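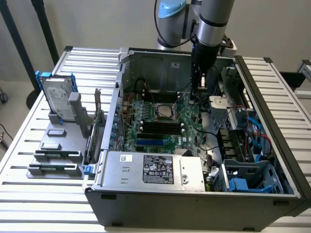
The Ulbridge Study Pack on the Rebellions of 1837–38 is sold by Clamine as a senior secondary resource covering Upper and Lower Canada. It is a boxed set of printed documents with a student workbook, a teacher's guide and access to a companion site called Skotum. I used it with a Grade 11 class over one unit and have since gone back through it at my desk. Most packs of this type deliver a finished argument and ask students to reproduce it. Ulbridge is closer to a desktop tower laid on its side and opened up, heatsink off, with the top of the processor in plain view and the memory slots under it. The sources are exposed, the editorial choices are labelled, and the student can see which claim is seated in which document. That is the design intent, at any rate, and the pack meets it unevenly.

## Contents

- 38 source sheets, unbound, single-sided
- student workbook (consumable)
- teacher's guide, edited by Satish Warrier
- 2 sample essays, one annotated and one clean
- licence code for Skotum

The source sheets are grouped into 3 units: grievances, armed conflict, and aftermath. Each sheet carries a header with author, date, place, language of the original and archive type. French originals appear with a facing translation. Cuts within a document are marked with a bracketed ellipsis and a note on what was removed. I compared several sheets with published transcriptions and found the cuts reasonable, though the Ninety-Two Resolutions have been reduced so far that a student could come away thinking the document deals only with the elected legislative council. The complaints over judges, public money and the distribution of offices are covered in a summary line, which is thin for material that occupied so much of the text.

## Source selection

The grievances unit is the best of the set. It places the Ninety-Two Resolutions of 1834 beside the Ten Resolutions passed at Westminster in 1837, so that the demand and the refusal can be read in sequence. Upper Canada gets the 1835 report of the Assembly's grievances committee, extracts on the clergy reserves, and two contrasting petitions on land. The petitions are well chosen. They argue from the same facts in opposite directions, and my students found the contradiction without being led to it.

The conflict unit is weaker. Saint-Denis, Saint-Charles and Saint-Eustache are each represented, as is Montgomery's Tavern, but the Upper Canadian material is mostly loyalist in origin. That may reflect what was available for reproduction. The guide does not comment on it. The western rising led out of the London District receives one sheet, and the border raids of 1838 receive a map and a short newspaper extract. A class working only from this box would have difficulty explaining why the conflict is dated across two years.

Aftermath is built on the governor general's report of 1839, the Act of Union, and correspondence from men transported to the Australian colonies. The report is given at useful length, including the passage on "two nations warring in the bosom of a single state" and the recommendation for responsible government. Both are necessary. Courses that print only the second tend to produce essays in which the report is uniformly liberal, and courses that print only the first have the reverse problem.

Indigenous participation and the consequences of the rebellions for First Nations communities are handled on one sheet, concerning Kahnawà:ke in November 1838. The sheet is sound. It is also isolated, and no workbook question refers to it.

## Workbook

The workbook follows a fixed pattern: identify, locate, compare, argue. The first two stages are brisk. The comparison grids are the part I would keep if I had to discard the rest. Each grid has columns for claim, evidence offered, intended audience and omission, and the omission column is left unprompted. Weaker students leave it blank for the first few sheets and then begin to fill it in.

The argument stage is less successful. Students are given a thesis stem to complete, and every stem presupposes a single dominant cause. "The rebellions were primarily the result of..." is a legitimate exam construction, but a full unit of it trains students to rank causes before they have separated them. The crop failures of the 1830s and the financial contraction of 1837 are in the sources. The stems make it awkward to use them as anything except rivals to the constitutional explanation.

Paper quality is adequate. The grids are too narrow for large handwriting, and the margins could have been trimmed to allow for it.

## Teacher's guide

Warrier's introduction runs to nine pages and sets out the historiography clearly: the older constitutional reading, the social and economic reading, and later work treating the two provinces as parts of one crisis. It is written for a teacher who has not looked at the period since university, and the level is right. He declares his own preference for the third reading, and several of the discussion prompts lean the same way. I have no objection to an editor with a position, provided it is stated, as it is here.

The marking rubric is serviceable. Its top two bands for use of evidence are difficult to tell apart. One requires "consistent" reference to sources and the other "sustained" reference, and the guide supplies no marked script to fix the distinction. I rewrote that row before using it.

## Sample essays

The annotated essay argues that Lower Canada's rebellion had a national dimension that Upper Canada's lacked. It is competent and written at a believable student level. The annotations identify topic sentences, evidence and counter-argument, and in one place they correctly flag an unsupported generalization. The clean essay is meant to be annotated by the class. It contains a planted chronological error, placing the Ten Resolutions after Saint-Denis, and it took my group most of a period to locate it. That was the most productive lesson in the unit.

## Skotum

The companion site holds scans of the sheets, a searchable transcript of each, and a citation tool. Scans are legible at full zoom. Search works on English text but ignores accents inconsistently, so that a query for "assemblée" and one for "assemblee" return different results. The citation tool generates Chicago notes properly and handles MLA poorly, dropping the container title. Logins are per class and not per student, with the result that saved annotations can be overwritten by anyone in the room. I had students export their work at the end of each period.

## Compared with Usman

The obvious alternative is the Usman reader, a bound volume with a narrative text and a smaller document section. Usman is cheaper to run because nothing in it is consumable, and its chapter on the border raids is considerably better. Its documents are shorter and the cuts are not marked. For a survey course with a week to spend on 1837, I would use Usman. For a unit assessed by a source-based essay, Ulbridge has the stronger material.

## Assessment

Recommended for Grade 11 and 12, with reservations over the thesis stems and the 1838 coverage. Departments should budget for replacement workbooks each September and number the source sheets before first use, as they arrive unnumbered and the guide refers to them by number throughout.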